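Tips for Feeding People at a Neighborhood Organizing Meeting

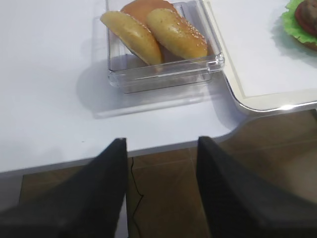

A clear, shallow container on a white tabletop.

When I moved to Tanenport I went to my first tenant meeting because my neighbor Senga Baird knocked on my door. The meeting was about the rent increase in our three buildings, and it went on until 10 at night. There was one bag of chips. By nine o'clock people were angry with each other and not with the landlord, and half of them went home before the vote.

After that evening I took over the kitchen. I have now cooked for the tenants, for the school parents, and for the big bus fare march in June, when we fed 300 people from a church kitchen with 4 burners. These are my notes, which Magnus Swanson asked me to write down so other groups can use them.

Before the meeting

Ask how long it will be, then add one hour. For a short meeting, fruit and bread are enough. If it begins at six, people come directly from work and they need a real dinner.

Cook for fewer people than say yes. When 100 people promise to come to a weekday meeting, I prepare for 70 and keep extra rice in the cupboard. For a march it is the opposite, more people come than you hear from.

Make the main pot without meat, without nuts and without pork fat. You can put chicken on the side in its own dish with its own spoon. Write what is in each dish on a card, in every language that is spoken in the room. In our case it is English, Spanish and Portuguese, and Niall Tennant's daughter writes the cards because her letters are easy to read.

Rice and beans for 50

I use around ten pounds of dry beans for this number. Soak them overnight in the two biggest pots you have, with much more water than you think is necessary. In the morning throw away the water, put new water, and boil them hard for ten minutes before you make the fire low. Salt goes in when the beans begin to be soft.

Cook the onions and garlic in a separate pan and add them in the last half hour. Rice you should cook in several smaller pots. One time I made it all in one pot, and the bottom was burned while the top was still hard.

Do not leave cooked rice standing on the counter all afternoon. Keep it hot, or spread it in shallow dishes so it cools quickly and put it in the refrigerator. Deep pots stay warm in the middle for many hours and this can make people sick.

During the meeting

Serve the food before the agenda, not after. We tried both. If the food comes at the end, people look at the kitchen door the whole time, and the ones with small children never get any.

Put the table away from the entrance, otherwise the line blocks the people who are coming in. Gregor Ogilvie showed us to pull the table from the wall so that two lines can go, one on each side. It takes half the time.

Coffee should be ready before anybody arrives. Wash the big coffee machine the same night, also the tap, where old coffee becomes sticky and gives a bad taste to the next pot.

Do not let the same women wash dishes every time. In our group it happened for one whole winter, and the women in the kitchen missed every vote. Now we have a list by the sink, and the people who speak most in the meeting are on it too. There was some complaining.

Cleaning up

Take a picture of the kitchen before you start, and leave it the same way. Churches and schools remember the group that left grease on the stove.

For burned rice, cover the bottom of the pot with water and two spoons of baking soda, boil it for ten minutes and let it stand. A wooden spoon will take off most of it.

Put masking tape with your name on the bottom of every pot and lid you bring. I am still missing a green lid from the march, so if somebody has it, please give it to Senga on the second floor.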